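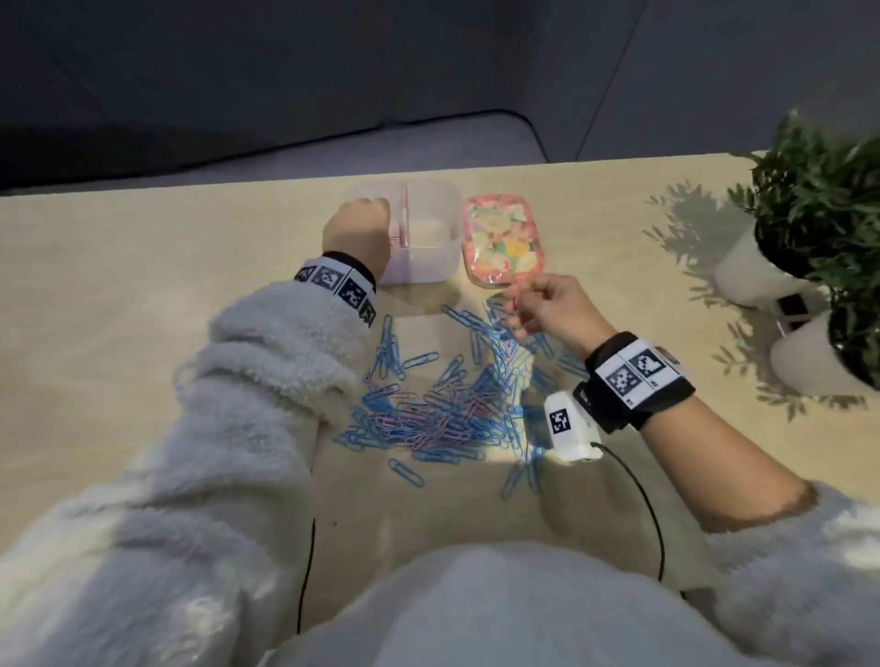
Rezaul Nanayakkara
Equipment reviewer and under-14s coach

Drotivel Match Board, second version

The Drotivel is a folding magnetic tactics board for soccer coaches, sold with two sets of numbered discs, a ball marker, a dry-erase pen and a carry sleeve. I used it for 6 weeks with my own squad at Thambiah, mostly at the side of a grass field and twice in a locker room with poor light.

Closed, it fits in a kit bag next to the cones. Open, it shows a full field on one face and a single half on the other. The half-field face is the one I use. Set pieces need space around the penalty area, and on a full-field board of this size the discs overlap once both teams are in the box.

The magnets are stronger than on the first version. I held the board upright in wind and no disc moved. The old Tirnari board I have used for years loses its wingers in the same conditions. The cost of the stronger magnet is that sliding a disc takes a firm push, and players demonstrating a run tend to lift and replace it. For showing a pressing trigger, where four discs should shift together, this is slow.

The surface wipes clean if the ink is less than a day old. Arrows left on from an evening session until the next one needed a damp cloth and left a faint gray trace near the center circle. Deton markers came off more easily than the pen supplied, which also dried out early.

The hinge is the weak point. It has play in it now – not enough to matter on a table, but the two halves no longer sit level when the board is held in one hand. The 50 training drills printed in the booklet are basic and can be ignored.

At $70 it costs more than the Tirnari and does the main job better. A club with several age groups might look at the $200 wall model instead. Spare discs are sold only as a full set, so write the team name on the sleeve.

Rating: four out of five. Half a point off for the hinge, half for the pen.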